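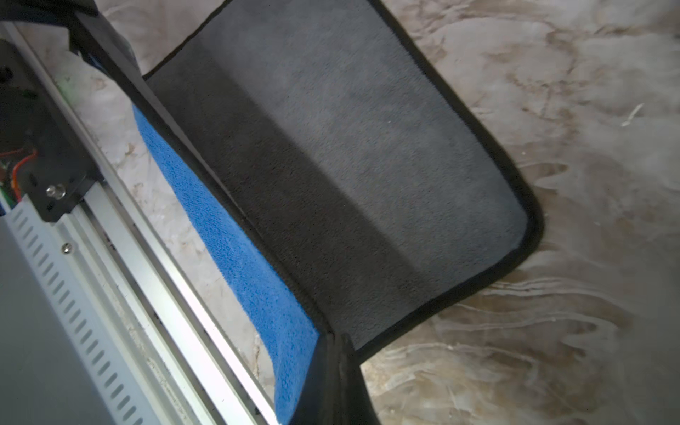
Gray cloth with black edging, blue terry strip partly showing.

Print this page | E-mail this page

Cleaning Cloths and Towels: Frequently Asked Questions

These are the questions we get most often at the Pinville and Okitz stores and through the order desk. If yours is not covered, call the order desk between 9 a.m. and 4 p.m.

Ordering and delivery

How do I place an order?
Through the website, by phone, or at the counter in either store. Phone orders need a card number. Business accounts can be billed monthly once the account is approved.

How long does delivery take?
Orders placed before noon leave the Pinville warehouse the same working day. Most addresses in the state get them in two working days. Out-of-state orders can take up to five. December is slower.

Is there a minimum order?
No minimum for household customers. Business accounts must order at least one full carton per item. A carton of the Maltico general-purpose cloth holds 72.

Can I pick up my order instead?
Yes. Choose the store at checkout and wait for the e-mail saying it is ready. We hold pickup orders for five working days, then put them back in stock and refund the card. Okitz does not stock full cartons, so carton pickups are Pinville only.

Do you sell samples?
We send up to two sample cloths per business account free of charge. Household customers can buy single cloths.

Choosing a cloth

What is the difference between terry and short nap?
Terry has loops. The loops hold a lot of water and give some scrubbing action, so terry is the usual choice for spills and wet floors. Short nap is flatter and leaves fewer streaks on glass and polished surfaces. Some cloths have a different surface on each side.

Microfiber or cotton?
Microfiber picks up fine dust better and dries faster. Cotton stands up to heat and can be washed hot with bleach if it is white. For hot pans and oven doors use cotton. Microfiber can melt.

Does the color mean anything?
Only if you want it to. Many kitchens and cleaning crews keep one color for restrooms and another for food areas so the cloths do not get mixed up. There is no single standard that everybody follows. Write your own list and post it where the cloths are stored.

Why do some cloths have a bound edge?
Binding keeps the edge from fraying in the wash. The drawback is that binding can be stiffer than the cloth itself, and on soft paint or clear plastic it may leave fine marks. Fold the edges in when you work on those surfaces, or use one of the edgeless cloths in the Fonseca line.

Which cloth should I use on stone counters?
Any soft, clean cloth will do. The cleaner matters more. Vinegar and other acids etch marble and some limestone, even when diluted. Use plain water with a little dish soap, wipe again with clean water, and dry.

Washing and drying

Do I need to wash new cloths before using them?
Yes, once, by themselves. New cloths shed loose fiber, and dark colors can bleed in the first wash.

How should I wash microfiber?
Warm water, a small amount of liquid detergent, no bleach and no fabric softener. Softener coats the fibers and the cloth stops absorbing. Wash microfiber separately from cotton towels – cotton lint sticks to it and is hard to get out.

Can they go in the dryer?
Cotton, yes. Microfiber on low heat only, without dryer sheets. Hanging it up works just as well and it dries quickly.

My cloths have stopped absorbing water. Can they be saved?
Often. Soak them in warm water with a little detergent for a few hours, then wash and run an extra rinse. If water still beads on the surface after that, use them for rough jobs and replace them.

Can I wash greasy rags in the machine?
Light kitchen grease is fine. Do not machine wash or dry anything that has been used with gasoline, solvent, linseed oil or wood stain. Oil-soaked rags can heat up and catch fire without a spark. Lay them flat outdoors, away from buildings, until fully dry, then follow your local rules for disposal.

Returns and accounts

Can I return cloths I have already washed?
Only if there is a fault, such as a seam or binding coming loose. Send a photo with your order number first. Unwashed goods can be returned within 72 days of delivery. The customer pays return postage unless we sent the wrong item.

Do you offer quantity discounts?
Business accounts that buy 800 or more cloths in a calendar year move to the lower price list the following February. The change is automatic. Sale items count toward the total, samples do not.

Can I mix colors in one carton?
No. Cartons come packed from the mill in a single color. Single cloths can be mixed any way you like.

Do you buy back or recycle old cloths?
We do not buy them back. The Okitz store has a bin by the side entrance for clean, dry cotton only. Microfiber cannot go in it.

Last updated: February

Print this page | E-mail this page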